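Closing Auction

The sheet on Atska opened in September 2020 at 3175 words, which was over the house limit, and the analyst had until the closing auction to cut it. The limit was older than anyone on the desk. It had been set when the notes went out by fax.

Atska made surgical instruments. It had a listing on the smaller board, thin volume, and one product line that brought in most of the revenue. The other lines were hospital furniture and a maintenance business that lost money in a steady, predictable way.

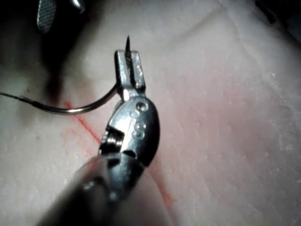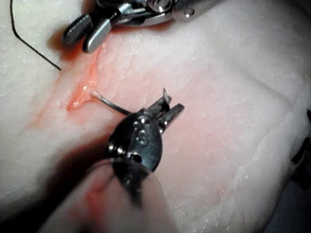 The shares had opened down 2 percent. There was no news. The analyst checked the wires, then the exchange notices, then the wires again, and wrote "no company-specific news" in the box provided for it. The box could not be left blank. If it was left blank the form would not save.

At ten the D'Souza desk called. D'Souza was the largest holder and had been for years. The caller wanted to know whether the rating would change. The analyst said that the rating could not be discussed before publication. The caller said that was understood, and asked whether the target price would change. The analyst said the same thing again. There was a pause on the line in which a printer could be heard, and then the caller asked about working capital, which could be discussed, and they discussed it for a while.

The working capital was the difficulty. Atska had been paying its suppliers more slowly each quarter. In the cash flow statement this looked like an improvement. Payables rose, cash rose with them, and the headline figure for operating cash flow had beaten the consensus three quarters in a row. The analyst's model added the effect back. With the effect added back, the company had not generated cash since the move to Zaloswood.

Zaloswood was the new plant. The analyst had gone there for the opening. There had been a tour on marked walkways, a lunch in the canteen, and a presentation with a slide about capacity. The slide said the plant would run two shifts. At the time of the visit it ran one. In the car park there had been 16 spaces reserved for visitors, and the coach had taken up most of them. The analyst had written this down for no reason and still had the notebook.

The main supplier to the plant was Plustau. It was private, filed its accounts late, and did not take calls from the sell side. Its last filed balance sheet showed a single large receivable, unnamed. The analyst had matched the figure against Atska's payables note and found that the two agreed after one adjustment for currency. It was a reasonable inference. It was on page four of the draft, in a footnote, in smaller type.

By noon the shares were down a little more. Turnover was 811 shares. The analyst looked at the number and refreshed the screen, and it was the same number. A move on that volume meant one seller, possibly one seller who wanted the money for a kitchen. It did not mean anything about Plustau.

The supervisory review came back after lunch. The reviewer had marked the footnote and asked for a source. The analyst supplied the two filings and the exchange rate. The reviewer asked whether the sentence could be softened. It had said "we believe Plustau is funding the working capital of its customer." It now said "supplier terms may be a contributing factor." The word count fell by one. The reviewer asked whether the footnote was needed at all, given the length.

The analyst opened the model again. If Plustau went back to normal terms, Atska would breach its covenant in the second quarter. If Plustau did not, there was no breach, and the target price was fair. The model had a cell for this, a single switch, with a one or a zero in it. It had been at zero in every published version. The analyst typed a one, watched the column of figures below it turn red, and did not save.

An hour went by on formatting. The chart of peer multiples would not sit inside its margins. The disclaimer had to be replaced with the current disclaimer, which differed from the old one by a comma.

At a quarter past four the analyst moved the footnote into the first paragraph, restored the original sentence, set the switch to one and changed the rating. To get under the limit, the section on hospital furniture was deleted in full. So was the description of the Zaloswood tour. The form asked for a reason for the change of rating and offered a list. None of the entries fitted well. The analyst chose "Balance sheet."

The reviewer's light on the phone came on and stayed on.

In the closing auction Atska traded once, unchanged from noon. The note was in the queue with a status of pending. The analyst picked up the phone.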